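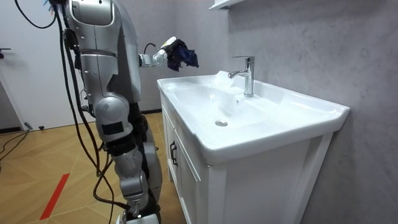
Skomeo at the Povby bathroom, cloth in hand over the basin.

Hello all, and thanks for bearing with me — this is the Tutell update for the period up to 9th November, and it's mostly about the wrist fault, I'm afraid.

We've now run the basin-wiping task 143 times. In 20 of those the right wrist froze with an over-current warning, nearly always on the downward reach. Everaldo Vieira went through the logs and spotted that the current climbs just before the stop, so he thinks a cable loop is pulling tight when the elbow straightens. I agree with him (I'd blamed the software, so I owe him a coffee!).

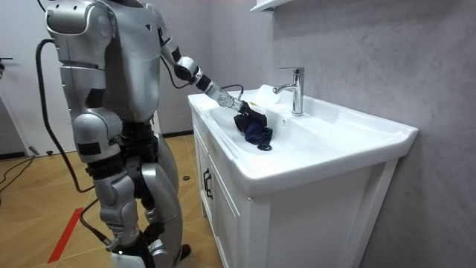 Reaching down into the basin, cloth just above the drain.

The more serious bit is the emergency stop. On one run it took two presses before the arm went dead. No one was inside the red tape and nothing got damaged, but I stopped all powered work that afternoon and we swapped the button and its lead. It has been tested 83 times since and worked every time.

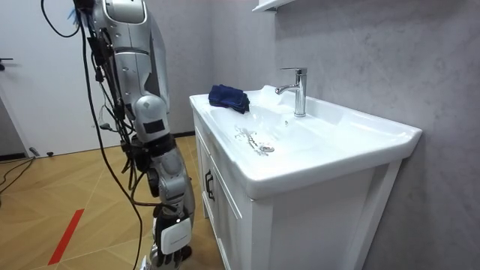
Arm down at the side, cloth on the rim of the sink.

Next up is rerouting the arm cables with proper clips and a bit more slack at the elbow. The parts come to £2973, which fits inside the hardware line you agreed in May. Could you let me know if Park needs to sign that off too? I'd like to order this week.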